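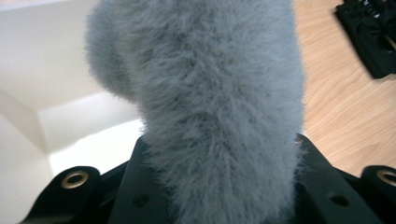 *Long-pile windscreen, blue-grey fur.*

I bought the Okell furry windscreen in June and have since used it on a desk by an open window and outdoors. The table it was tried on is reviewed here too, as the surface affects what the microphone picks up.

**Windscreen.** The fur is long and dense, and it parts into streaks when handled. Combing with a wide-toothed comb restores it. In light wind the low rumble drops to a level a gentle bass cut will remove. There is a small loss above 9 kHz, audible on sibilants and easily corrected. The elastic at the base is tight and takes two hands.

**Table.** The Iltenska desk top is pale wood with a fine grain, 80 cm deep.

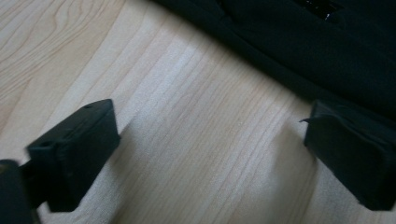

Photo: Imad Mansour

The finish is smooth and matte. Speech recorded with the microphone 44 cm above it has a slight comb-filter colouring from the reflection. A folded towel under the stand cures this. Knocks on the underside carry straight into a rigid stand, so a shock mount is worth having.
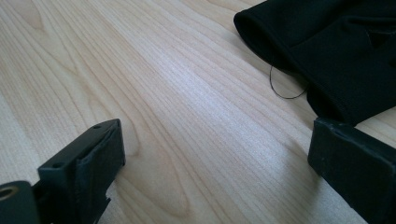 With a Carbone mount fitted, typing at the far end was no longer audible on the recording. Pen taps still were. I wipe the top with a barely damp cloth and have had no marks from the stand's rubber feet.

Windscreen: 5 out of 5 for wind, less for ease of fitting. Table: good to work at, too lively for close recording without the towel.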